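Call for participants: sorting and tidying sessions, Brindbridge

Skedgate is recruiting up to 27 adults for a study of how people put small household objects away on a table top. Sessions are held on the first floor of the Ganum building, Brindbridge. Applications close on Mon 21 February.

The study concerns ordinary tidying: picking up toys and other small items, choosing a place for each and setting it down. We record the order in which items are moved, the position in which they are left and the time taken. No score is given and there is no pass mark. 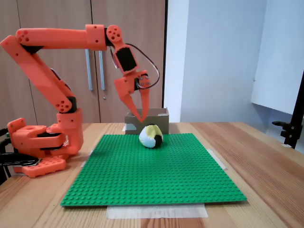
Words: Shona Mowat, study coordinator
Technical review: Yaroslav Horobets

The standard layout uses a light wooden table with a square green studded baseplate and an open box directly behind it. A small multicolored ball starts near the rear edge of the baseplate. Participants will meet this layout first, then several others in which the starting positions and the number of items differ. Written instructions are supplied for each layout and may be kept on the table throughout.

What you will do

Each participant attends two sessions of 90 minutes, on separate days. A session consists of a short briefing, 18 timed trials and a break of at least ten minutes after the ninth. Between trials you sit back from the table while the items are reset. At the end you complete a one-page form on which layouts were easy to clear and which were awkward.

Who can apply

Applicants must be 18 or over and able to read instructions in English. Normal or corrected eyesight is required. We need both left-handed and right-handed people; left-handed applicants are at present under-represented. Previous experience of sorting, packing or shop work is welcome but carries no weight in selection. Anyone who took part in the Tokgöz shelf study is not eligible for this round.

Payment and travel

Payment is made by bank transfer after the second session. Bus and rail fares are refunded on production of a ticket. Parking at the Ganum building must be requested in advance – there are few spaces and the barrier needs a code.

How to apply

Send your name, age, preferred hand and available mornings or afternoons to Rostyslav Polishchuk at the Skedgate front desk, or leave a completed form in the tray by the lift. Questions about access, including step-free entry and adjustable seating, should go to Shona Mowat before a session is booked. Successful applicants will receive a booking slip and a consent form, which should be signed and brought to the first session.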